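Folding Clothes: Your Questions

Filed under: Home & Laundry / FAQ 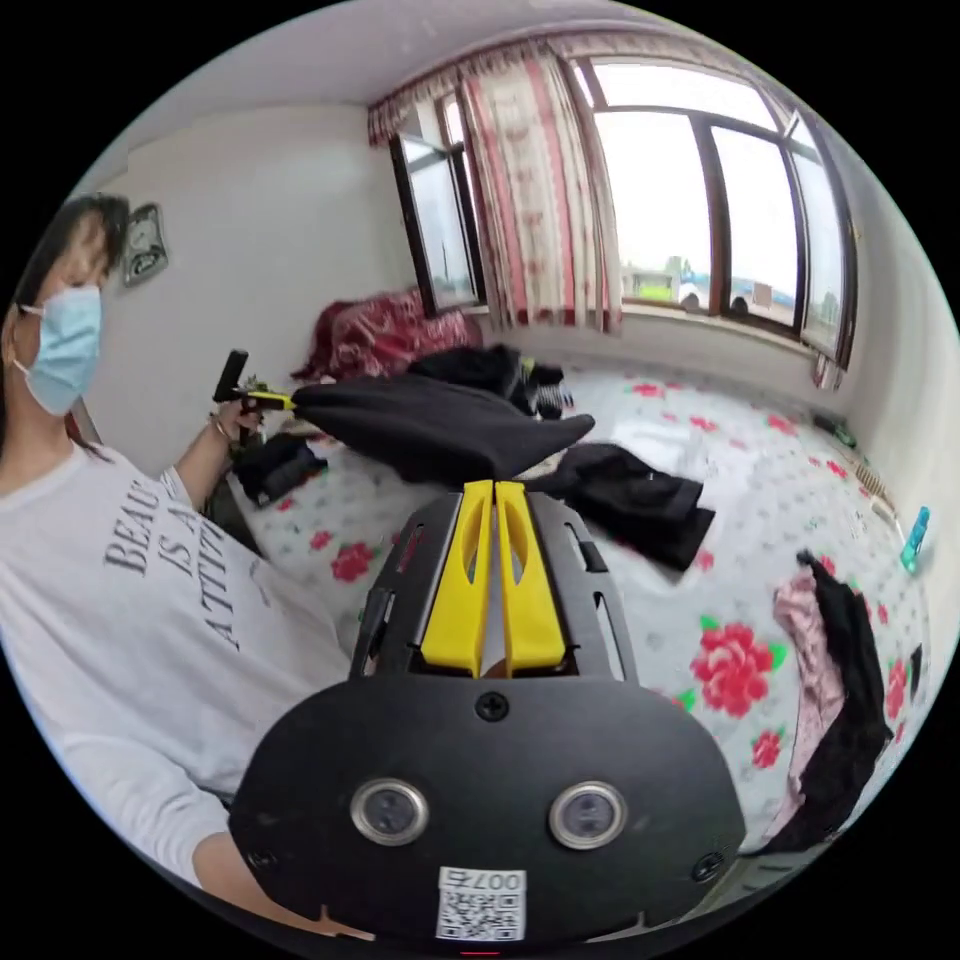 Does a folding method really save space?
A little. I tried the Statard method on 70 shirts in July and won back half a drawer, well short of what the booklet promises. Where you fold matters more than whose system you buy. A bed gives you room to lay a black garment out wide, though a sheet with big red roses all over it makes for a busy background when you're hunting for a side seam.

Is it faster with two people?
I doubt it. Afia Nartey and I timed a basket of 50 pieces and saved 14 minutes between us, so seven each, minus the arguing over sleeves. For sheets, yes, get help.

Do I need a folding board?
No. The Flerura one works on T-shirts and not much else. Sweatshirts bunch up in it.

Should dark clothes be folded inside out?
People swear it stops fading. Washing them inside out may help. Folding them that way just means you have to turn them back at 6 a.m.

How often should I refold a drawer?
When it won't close.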